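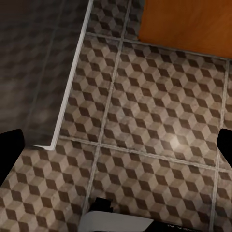
Ulcombe, June

Brirneo Teaching Station
Remote-control demonstration set for two-armed robots, with simulated rooms

Brirneo is a desk-mounted control set for showing a two-armed robot how to do a task. The operator holds a pair of lightweight handles, one for each arm, and the robot's arms follow. Every movement is recorded together with the camera views, and the recording can be used to train a control policy or played back to check it. The same handles and the same software drive a real robot or a simulated one.

Most customers begin in simulation. The station comes with the Grajales room pack, a set of domestic interiors with fitted cabinets, worktops and tiled floors. Surfaces have worn and patterned finishes, and overhead lights reflect off them. A plain grey floor is easy for a policy to learn and not much use afterwards. The busy cube-pattern tile in the kitchen room is the one we suggest for a first project.

What the operator sees

The standard layout shows the head view large in the middle of the screen, with the two wrist views underneath. Each wrist view looks out past the gripper fingers, so the gap between them is always visible while the operator lines up on something. Views can be swapped with a foot pedal during a run without stopping the recording. Some operators prefer to work almost entirely from one wrist view once the hand is close to the floor or to a cabinet handle, and the pedal was added for them.

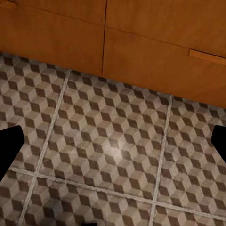
Drawer and door tasks take the most practice. The gripper has to come in square to the handle, and a small error at the shoulder is a large one at the fingertips. For this reason the handles have a fine mode, held on with the thumb, which scales the arm's movement down to a quarter of the hand's. Let go of the thumb switch and full movement returns gradually over half a second, so the arm does not jump.

Chiến Đặng, who wrote the fine mode, recommends recording the approach and the pull as one demonstration. Splitting them saves a little time at the desk but leaves a join that has to be tidied up later.

How a session runs

Choose a room and a start position. Hold both handles in the rest cradle until the lights turn green. Lift them out and the arms are live. Press the left pedal to start recording, carry out the task, and press it again to stop. The software then asks whether to keep the run or discard it. Discarded runs are kept in a separate folder for 9 days and then deleted, unless the setting is changed.

If the handles go back in the cradle during a run, the arms hold their position and the recording pauses. Both arms must be matched to the handles again before they will move.

We suggest 100 kept demonstrations for a first task, with the start position changed every few runs. Fewer will do for a simple reach. Picking up small objects from the floor close to a low unit usually needs more, as the overhang puts them in shade and both arms have to reach forward and down. 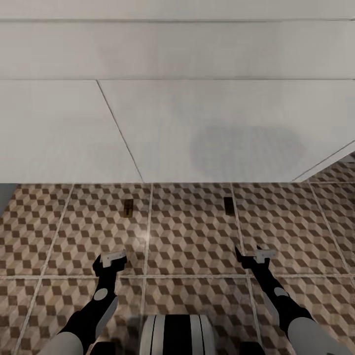
Start positions can be set by hand or drawn at random within limits. Object positions can be randomised in the same way, and so can the brightness and direction of the lights. Room finishes are swapped from a list. A recorded demonstration can also be replayed with a different floor or cabinet finish and the camera views rendered again, without the operator repeating it.

Working with a real robot

The station connects to the robot's controller by wired network. Wireless connection is not supported. Speed and force limits are set on the robot side and cannot be raised from the desk. An emergency stop button is supplied on a 4 metre lead and must be within reach of the operator whenever a real arm is powered.

Demonstrations recorded in simulation and on hardware use the same file layout and can be mixed in one training set. Camera positions should be matched first. The calibration sheet in the box covers this, and it needs repeating if a wrist camera is moved or replaced.

In the box

2 control handles, left and right
Rest cradle with desk clamp
Double foot pedal
Emergency stop button and lead
Calibration sheet
Network cable
Licence for the Brirneo software and the Grajales room pack

A computer is not included. The simulator needs a separate graphics card; the minimum specification is in the download section. The desk clamp fits tops up to 60 mm thick. For thicker tops, ask for the screw-down plate.

Options

Extra handles are sold singly, in left or right. A taller cradle is available for operators who stand. Custom rooms can be built from measured drawings, with your own cabinet sizes and floor finish.

Training and orders

Anika Begay runs the half-day introduction at our Ulcombe workshop, or by video for customers further away. It covers setting up, fine mode, and sorting good runs from poor ones. Bring a task you want to record.

The Brirneo Teaching Station is made and supported by Dranholm. Prices are given on request. Please state the robot model and controller version when asking for a quotation.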